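The Board at Dallside

The board had been up for longer than Dae-han Yeo had worked at Dallside, and he had worked there nine years. It was a big one, bought for the old packing line, and when the line was taken out the board stayed because it was too wide for the office door.

Everything went on it. Orders came in from Saneo and from Heltine and were written up on the left in black. Holidays went on the right. In the middle was a space that was meant for problems, and over the years that had filled with phone numbers, a recipe for pickled radish, and the word VALVE, underlined twice, which had been there so long that it had to be cut round with the cloth.

On January 8, 2018 the manager came out of the office with her coat on and said that the last Saneo order had gone and there would be no more of them. She said it to the five people who were at the benches. Then she said that the board would need to be cleared before the new tenants had the unit, and could somebody see to it.

"All of it?" said Dae-han.

"All of it. They want to use it."

She went out to the car park to ring her sister. The others went back to taping up boxes. Dae-han finished the one he was on, wrote 127 on the side, and pushed it down the bench.

He found the cloth first. It was grey and stiff and only moved the ink about. He went to the cupboard under the sink and looked for the spray, and there was a bottle there with a finger's depth left in it. He filled it up with water from the tap and shook it.

He started on the left because that was the easiest. The Saneo orders came off in one go. 500 for the start of the month, 300 for the end of it, and below that an old figure, 1,440, from the summer they had all worked through. It had been July, and so hot under the metal roof that they propped the big door open with a pallet and a dog came in and slept under the bench for most of a week. They never found out where it came from. Somebody had drawn it on the board, and the drawing was still there, down in the corner by the Heltine column, with its ears the wrong size.

He left the dog and did the holidays.

They took longer. They had been written in a red pen that was not the right sort, and he had to go over every name twice. Some of them were people who had left. Yeom was up there, for two days in a spring that must have been six years ago. Yeom had taught him to run the sealing machine. He had a way of slapping the side of it with a flat hand before he switched it on, and Dae-han had done the same ever since without thinking much about it. He had sent a card when Yeom retired and had one back with a picture of a lake on it.

He sprayed the name and waited for the ink to run, then wiped.

At four the lights hummed the way they did when the weather turned cold. The wet board shone with them and he had to move his head from side to side to see what he had missed. His arm ached. One of the younger ones, Priya, came over with two mugs and put one on the floor by his foot.

"You've left VALVE," she said.

"I'm coming to it."

"What was it about?"

"A valve."

"Which one?"

He thought. There had been a leak the winter he started, and a man who came out to look at it and said he would be back with the part. Dae-han could remember the van but he couldn't remember the man coming back. He looked up at the pipe that ran along the wall. It had been dry as long as he had been looking at it.

"I don't know," he said. "It must have been fixed."

Priya drank some of her tea. She took out her phone and copied down the radish recipe, asking him whether one of the words was sugar or ginger. He said it was sugar. She said she would make it at the weekend, and went back to her bench.

He did the phone numbers. He did the recipe. He did VALVE, which needed the last of the spray and his thumbnail through the cloth, and when it was gone he could still make out the V if he stood close. He stood back by the bench and couldn't.

Then there was only the dog. He rinsed the cloth in the sink and wrung it out, and while he was there he washed the mugs and hung them on their hooks. The manager had come in again and was standing by the door, rubbing her hands.

"That looks better," she said. "You missed a bit in the corner."

"I know."

She walked over and bent down to see what it was. She had been there that summer as well, on the benches with the rest of them, before she had the office. She looked at it for some time with her hands in her coat pockets.

"Who drew that?"

"You did," said Dae-han.

"I did not."

"You did. You stood on a box to do the ears and then you did it down there anyway."

She laughed, and then she held out her hand for the cloth. He gave it to her. She wiped the dog off in three strokes, fairly hard, and gave the cloth back, and they both stood there a minute before she went to see about the keys.

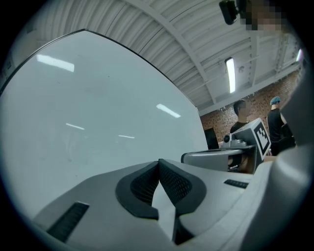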